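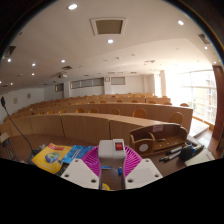 图 4-1 阶梯教室内的采集准备:手持夹爪位于桌面上方,两指张开于外壳两侧(相机预览)

第四章 现场布置与首次采集

4.1 适用范围

本章适用于 Gevport 公司生产的 Sfeir 手持夹爪套件,说明在教室、会议室、办公室等室内固定场所进行布置、检查、试采和正式采集的操作方法。采集软件为 Cinditz,安装与授权步骤见第三章。操作人员在阅读本章之前,应已完成第二章规定的开箱清点和初次充电。

本章内容对应 2020-09-22 修订版。持有较早版本手册的用户,应以本版的步骤顺序为准,尤其应注意 4.4 节中相机预览与开机检查的先后关系已作调整。

4.2 各部分名称

外壳:浅灰白色塑料件,位于夹爪中部,内装控制板和电源管理模块。用户不得自行拆开。

翘板开关:红色,装于外壳右半部的浅色凸起边框内,用于接通和断开整机电源。

夹指:洋红色,左右各一,表面带棱纹,并设有成排的倾斜细槽。夹指为柔性件,张开时分别向左右两侧外弯。

安装板:白色折角形板件,左右各一。每块板上设有三个紧固孔,其中靠内侧下方的一个较大。左右安装板不可互换。

手柄及扳机:位于夹爪后部,由操作人员单手握持,扳机行程与夹指开合量相对应。

相机:固定于夹爪上方的支架,配超广角镜头。镜头成像呈圆形,预览窗口的四角显示为黑色,属正常现象。

注:左、右方向均以相机预览窗口中所见为准。

4.3 场地准备

4.3.1 选择场地

1. 选定一张稳固的桌面作为工作台。桌面高度不得超过 1,090 毫米。桌面如有晃动,应先调整支脚或更换桌子,不得用纸张等软物临时垫平后继续使用。

2. 确认操作人员站立位置的地面平整,无电缆横穿。阶梯式场地内,操作人员应站在同一级平面上,整段采集过程中不得跨越台阶。

3. 确认室内人员已知悉采集正在进行。超广角镜头的可见范围较大,除工作台外,座席、门窗、墙面及顶灯通常也会进入预览。凡不宜记录的人员和资料,应在采集之前离开或移出可见范围。

4. 场地由其他单位管理的,应事先取得书面许可,并将许可编号填入 Cinditz 的“场地信息”栏。

4.3.2 光线

1. 打开室内全部常用照明,等待光线稳定。

2. 观察窗户方向。大面积玻璃窗在预览中可能出现局部过曝,图 4-1 右侧窗墙即属此类情形。窗外景物不清晰并不影响采集,但桌面物品和两侧夹指的轮廓必须清楚可辨。

3. 若桌面出现强烈反光,可部分拉合窗帘,或将操作人员的站位转动一个角度。调整后应重新检查预览。

4. 在同一批次内,不得中途改变灯光或窗帘状态。确需改变的,应结束当前批次并新建批次。

注意:严禁将镜头长时间正对阳光。由此造成的感光元件损伤不在保修范围之内。

4.3.3 桌面物品

1. 按照任务单摆放待操作物品。书本、笔、收纳架一类日常用品可以保留在桌面上,其位置应与任务单的要求相符。

2. 待操作物品与桌沿之间应保留 200 毫米以上的距离。不参与操作的背景物品不受此限,但不得有坠落可能。

3. 桌面装有鹅颈话筒或其他固定设备时,应预先确定夹爪的移动路线,使夹指和手柄不与话筒杆接触。话筒杆可以弯折的,应在采集前调至合适位置,采集中不再移动。

4. 移除盛有液体的敞口容器、刀具及易碎玻璃制品。任务单明确要求使用此类物品的,应按第七章的附加规定执行。

5. 拍摄一张桌面初始状态照片并上传至 Cinditz。后续每次复位均以该照片为依据。

4.4 开机前检查与预览

警告:完成下列第 1 至第 4 步之前,不得接通电源。夹指在上电瞬间会执行一次短行程自检,手指或衣物若处于两指之间,可能被夹住。

1. 检查外壳有无裂纹、变形或松动。发现异常时应停止使用,并按 4.8 节办理送修。

2. 检查左右夹指。棱纹应完整,细槽内不得有纸屑、胶渍或其他异物。可用干燥软刷清理,不得使用酒精以外的溶剂。使用酒精擦拭后,应待其完全挥发。

3. 检查左右安装板。用手轻推板件,不应有可感觉到的位移。如有松动,使用随附扳手按对角顺序逐步紧固。紧固时以扳手打滑声为止,不得继续加力。

4. 轻扣扳机两次,确认夹指开合对称,回程无卡滞。

5. 将夹爪悬于桌面上方,确认两指之间无物体,按下红色翘板开关。等待自检结束,其间不得扣动扳机。

6. 在 Cinditz 中打开“相机预览”。正常情况下,外壳、两侧夹指和两块安装板应同时可见,并位于预览的下半部分;两板之间的空隙内可以看到桌面。

7. 若左右夹指在预览中明显不对称,应先断电,再检查相机支架的定位销是否完全插入。不得在通电状态下拧动支架。

8. 用随附的镜头布清洁镜头表面。预览中出现固定位置的模糊斑点,多为镜头污渍所致;清洁后仍不消失的,应记录并报告。

9. 在软件中点选“确认视野”。系统将保存当前视野作为本批次的参考。

4.5 试采

正式采集之前必须完成试采。试采数据单独存放,不计入任务数量。

1. 在 Cinditz 中新建批次,选择“试采”,填写操作人员姓名和场地名称。

2. 握住手柄,将夹爪停于桌面上方的起始位置。手腕保持自然,夹指不得触及桌面。

3. 按下手柄背面的录制键,听到一声提示音后开始动作。

4. 以平稳速度接近目标物品,扣动扳机夹取,垂直提起,移至指定位置后松开。动作之间应略作停顿,使物品的状态易于辨认。

5. 返回起始位置,再次按下录制键结束。听到两声提示音表示本条记录已经写入。

6. 回放试采记录,逐项核对:物品在夹取过程中是否始终可辨;夹指开合曲线是否连续;轨迹是否出现跳变;画面内是否有不应出现的人员或资料。

7. 任一项不合格的,应排除原因后重新试采。连续三次不合格的,应停止作业并联系技术支持。

注:夹取笔类细长物品时,宜使两指从物品中段两侧合拢。夹取书本或薄册时,应先将其一侧移至便于夹持的位置,不得用夹指尖端在桌面上强行铲起。

4.6 正式采集

1. 试采合格后,将批次类型改为“正式”,并由复核人员在软件内确认。操作人员与复核人员不得为同一人。

2. 按任务单规定的次序逐条采集。每条结束后,依照初始状态照片将物品复位。

3. 动作失败时不得中途剪断记录。应完成返回动作,正常结束录制,并在软件中将该条标为“未成功”。此类记录仍须保留。

4. 夹爪意外碰撞桌沿、话筒杆或其他固定物时,应立即结束录制,重新执行 4.4 节第 1 至第 4 步(须先断电),无异常后方可继续。

5. 每名操作人员连续作业一小时后应休息。换人后须重新确认握持姿势和起始位置。

6. 单个存储卡最多可保存 2,202 条记录。达到上限时软件将停止录制,应先完成上传校验,再更换存储卡。

警告:录制过程中不得按动红色翘板开关。意外断电可能造成当前记录损坏,并使同批次的索引文件失效。

4.7 结束与收纳

1. 确认最后一条记录已经写入,退出“相机预览”。

2. 使两指处于完全张开状态,按下翘板开关断开电源。

3. 等待九秒后取出存储卡。指示灯未熄灭时不得取卡。

4. 盖好镜头盖,用软刷清理夹指细槽,将夹爪放入箱内的成形衬垫。夹指不得受压,亦不得长期保持闭合。

5. 将桌面物品恢复原位,检查有无遗留工具和紧固件,并在场地交接单上签字。

6. 设备应存放于干燥、避光处。停用超过一个月的,应每月补充充电一次。

4.8 常见情况处理

4.8.1 按下开关后无反应

检查电池是否插到位,接触片是否清洁。更换已充满的电池后仍无反应的,应停止使用。不得反复快速按动翘板开关。

4.8.2 预览全黑或无信号

检查镜头盖是否取下,再检查相机线缆接头。仅四角为黑色时无需处理。

4.8.3 夹指开合不同步

断电后检查安装板的紧固情况和夹指根部有无异物。重新上电并等待自检结束。如仍不同步,在软件中执行“夹指标定”,标定期间夹爪应悬空,两指间不得放置任何物品。

4.8.4 轨迹跳变

多见于镜头被手或衣袖遮挡、移动过快,或可见范围内大面积为单一颜色的墙面。应放慢速度,调整站位,使桌面及周围家具有足够部分处于可见范围之内。

4.8.5 送修

送修前应导出诊断文件,并在送修单上注明故障出现时所执行的步骤编号。设备连同全部夹指、安装板和电池装入原包装箱,寄往 Foltville 服务中心,收件人为售后主管 Noemi Guerra。软件授权问题由 Cinditz 支持组 Joaquim Cunha 受理。未附诊断文件的设备,服务中心将在收到文件后开始检修。

用户自行更换非原厂夹指、扩大紧固孔或改动外壳的,设备不再享有保修。夹指属于消耗件,更换方法及订货编号见附录二。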